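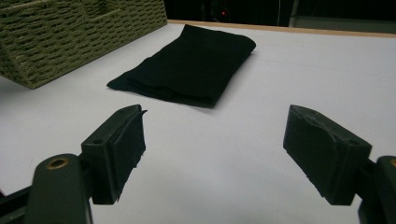
Progress report to the Norance Fund
Project: Refrigerator and laundry appliance repair, Miseck district
Submitted by: Karim Saab, Jisitgate Repair
Date: Sep 27, 2018

1. Work completed

The grant period opened in January. To date 240 service calls have been closed under the subsidized rate, against a target of 300 for the full year. Refrigerators make up the largest share, followed by dryers and top-load washers. Dishwashers were added to the eligible list in spring and account for few calls so far.

The most common refrigerator faults were failed start relays, blocked defrost drains and worn door gaskets. Sealed-system work is still referred out. Two technicians are studying for refrigerant certification and will sit the test before the end of the grant year.

2. Parts stock

Start relays, defrost thermostats, drum belts and igniters are now held at the shop. Control boards are ordered per job. The supplier, Mikkelsen, changed its return terms during the summer, and cores must now go back within 90 days to get credit. One batch missed the cutoff. The loss of $2569 has been charged to our own overhead and does not appear in the grant accounts.

3. Scheduling

Védís Ingvarsson took over dispatch and rebuilt the intake form. It now asks for the full model number before a visit is booked — previously this was collected at the door. Second visits for missing parts have dropped, although older units with worn labels are still a problem. For those the technician asks the customer to read the tag inside the door or behind the kick plate, and if neither can be read the visit is booked as inspection only.

4. Open items

The second van is off the road with a transmission fault. Calls on the east side of the district are grouped into two runs a week until it returns.

Warranty claims on repaired units are logged on paper. Moving them into the dispatch system was planned for this period and has slipped to the next one.

Dryer vent cleaning is requested often but falls outside the grant terms. We ask the Fund to confirm in writing whether it may be billed at the subsidized rate when it is done during a covered repair.

5. Next period

Close the remaining calls, finish certification, and submit the parts inventory with the final accounts.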